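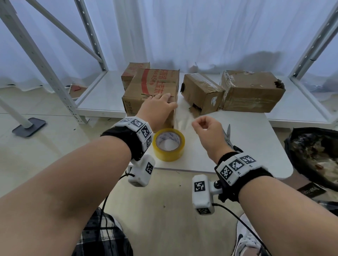
A worn cardboard box on a white shelf

Collton Tenants' Forum > Moving and Storage > Reusing boxes for deposits in store

Skaller
Posted 4th August
Members are asked to note that the storage rooms at Collton will accept household goods in second-hand boxes from next month. Each flat may deposit up to 12 boxes. Every box must show the flat number on two sides, and the old address labels must be removed or covered.

Plikine
I welcome the change, but I would question the limit. The previous notice allowed 13 per flat, and several households packed on that basis in February. Will those deposits be honoured?

Skaller
Existing deposits will stand until they are collected. The limit applies to new ones only.

Janssen133
I must disagree with the use of second-hand boxes for books. The base weakens with each move, and a split box on the stairs is a danger to others. New boxes should be required for anything heavy.

Plikine
With respect, that is a needless expense for tenants. A used box is quite adequate if the base is taped with 3 strips – one along the join and one on either side.
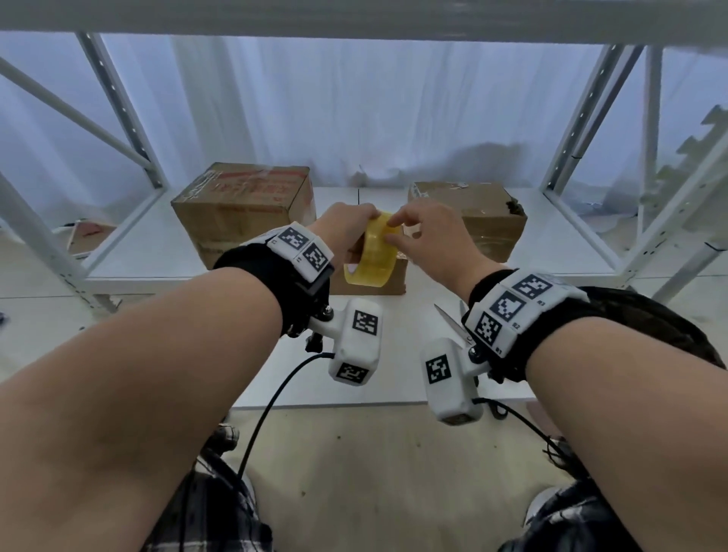
Clear yellowish packing tape, with a small box on the shelf behind

Janssen133
Tape does nothing for damp card. I maintain my objection and ask that it be recorded.

Skaller
The objection is noted. Books may be deposited in used boxes for the present, provided that the lid closes flat. Questions about keys should be posted in the separate thread.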